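Ticket: left hand lets go of the cube too early during teleoperated demonstrations (simulation)
Project: Julevari, two-bowl sorting task
Component: Drekex glove input, hand retargeting
Priority: medium
Status: resolved, one follow-up open

Problem as reported

We are recording demonstrations by remote control for the cube sorting task. The operator wears the gloves and moves both arms of the simulated robot. The pink cube must go in the pink bowl and the teal cube in the teal bowl. The right hand works well. With the left hand, the cube often slips from the fingers while the arm is still travelling, and the demonstration must be thrown away.

It began in February, after we moved the recording to the new workstation. The scene file and the robot model are the same as before. I have attached the log from one bad session and the settings file for the gloves.

Expected: the fingers stay closed until the operator opens the hand.
Observed: the fingers open a little for a short moment, then close again, but by then the cube is lost.

First answer from support

Thank you for the clear report. Please check these points and write back with the result.

1. Calibrate the left glove again, with the hand flat and then with a full fist. Please do not load the old profile afterwards.
2. Look in the log for the line "finger target jump" and tell us how many times it comes in one session.
3. Pause one episode when the cube is held and send us a picture of the viewer, so we can see how the thumb is placed.

Reply from reporter

I did all three. The new calibration made it slightly better, but the fault is still there. The line "finger target jump" appears 20 times in the session, always for the left side. For the right side it does not appear.

I paused after the pink cube was already placed and the teal one was held in the left hand, on the way to its bowl.
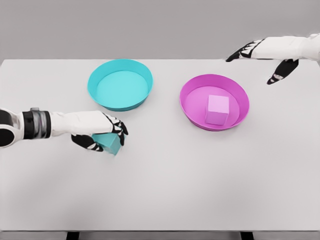
Viewer at pause: teal cube in the left hand, pink cube in its bowl, right hand open.

When I continued from this pause and moved the left arm slowly, the cube stayed in the hand. When I moved at normal speed, it dropped. I repeated this several times with the same result, so I think that speed has something to do with it.

One more observation. If I replay a good old recording on the new workstation, the grasp is fine from beginning to end. Therefore I do not suspect the physics settings or the friction of the cube.

Second answer from support

Your replay test is very useful, it means that the fault is in the live input. In the picture the thumb is against the near lower side of the cube and the fingers go over the top, and we would accept this grasp. We do not ask you to change how you hold it.

In your log the left glove packets arrive late in groups. The retargeting waits 600 ms and then it uses the rest pose for the fingers. In the rest pose the hand is half open. Please open the settings file and compare the "hold_last" value for both sides.

Reply from reporter

You are right. On the right side "hold_last" is true, and on the left side it is false. I believe the line was lost when I copied the file by hand. I am sorry for this.

I changed it to true and also moved the left receiver to another USB port, away from the disk. Then I recorded again at normal speed. No drops in the whole session. The line "finger target jump" does not come any more.

What we do with the old data

Our Brameris dataset has over 3,000 demonstrations at the moment, and 2,275 of them are from before the move, so they can stay. The later ones I will filter by the log line and look through the remaining ones in the viewer before we train again.

Open follow-up

Support will add a warning at start-up when the left and right settings are not the same. Please keep the ticket linked to this request until the warning is in a release.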